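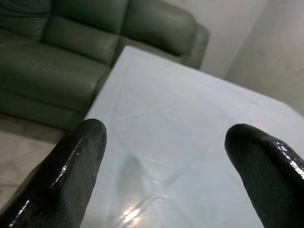

Wrist camera view, gripper open, plastic sheet on the table

I love a fault that makes you feel a bit daft, and this month's was a beauty!

Tresurik is my home-built tidying arm, and all through November it had a nasty habit of closing on thin air. I'd ask for a teaspoon, down it would go, lovely and smooth, and then the fingers would shut 15 mm short of the thing. Worse, twice it kept pushing downwards after a missed grab and the motors got properly hot before I reached the stop button. That was the bit that bothered me.

I blamed the calibration first, so I redid it. Then I blamed Saithong, the little program I use for picking out objects, and spent an entire evening reading logs (great fun, no use at all). What finally gave it away was running 40 grabs with the overhead light on and the same again by daylight. Daylight: 2 misses. Light on: nearly half of them!

It was the plastic sheet. The glare and the creases were being picked up as edges, and Saithong was happily aiming at a shiny patch next to the spoon. You can see the warm spot near the bottom, between the fingers – I'd been looking at it for weeks.

I've now told it to ignore anything that bright, and I've put a force limit of 8 newtons on the downward move. If it meets more than that, it stops and backs off. I tested it against a folded towel, then my own hand, and it let go of the idea very politely.

Misses are well down with the light on, though a teaspoon lying right across a fold still fools it. Next job is trying a matt cloth over the plastic, if I can find one that lies flat.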